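Setting Out a Home: Course Notes
Handout 4, Bowls and How to Keep Them
14/11/2019

Welcome back, everyone, and thank you for the lively talk about linens last time. We are moving on to bowls, the hardest-working dishes in any kitchen. Please bring a few of your own to the next meeting if you can carry them safely — a dish towel between each pair will do.

Begin by laying everything out before you decide where anything goes. Turn the bowls right side up, leave a little room between them, and look at the patterns as a group. A set that never matched in the store can look very much at home once the blues have found each other, and one orange bowl will often wake up the rest. 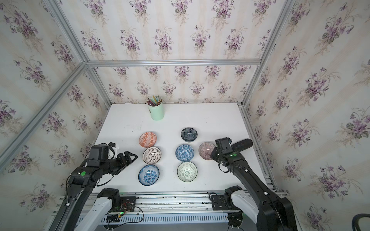 Cameron Harawira wrote in to say that laying everything out is fine for people with a big table, but in a small kitchen it makes more sense to empty one shelf, sort that, and put it back before touching the next. I think that is very sensible, and please do it that way if your counter is short.

Now, stacking. Nest bowls of the same shape and let the widest go at the bottom. I was taught to keep a stack low enough to lift with both hands, and I still do, even with the Stodora bowls, which are light.

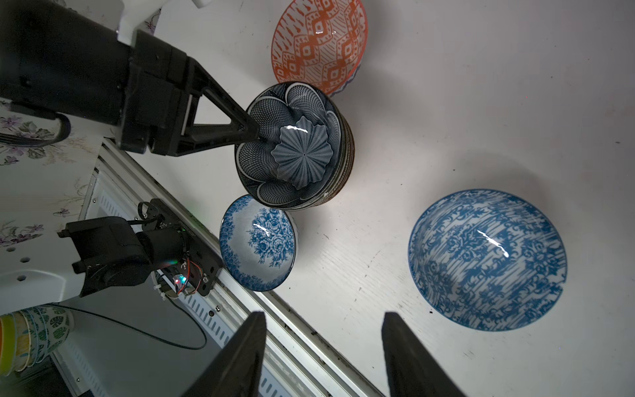

A round of paper towel between bowls is worth the trouble if the foot of one is rough and the inside of the next is glazed. Run a fingertip around the foot and you will know. Coffee filters work too, and I have had the same 13 in my cupboard since January.

Next comes the background, which we tend to forget.
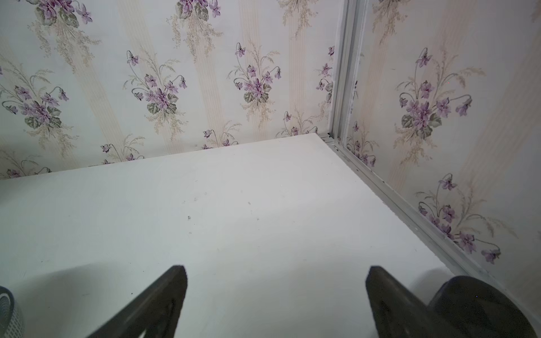 Shelf liner and wall coverings are a matter of taste, and I won't talk anyone out of theirs. Do try your bowls against them first, though. Purple violets on a pale, softly striped paper are gentle enough for plain white dishes, but a busy blue bowl may want a bit of clear space around it. Stand back by the door and squint!

Last, handling. Set a bowl down softly on its foot, and don't slide it across the table — a gritty foot will scratch a nice surface quicker than you would think. 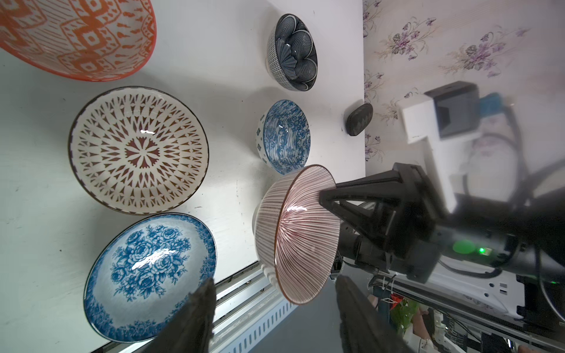
Bowls in mixed patterns, with the red-striped one lifted base up.

For next time: sort one shelf at home and jot down which bowls you reach for most. The Laing reading starts on page 347.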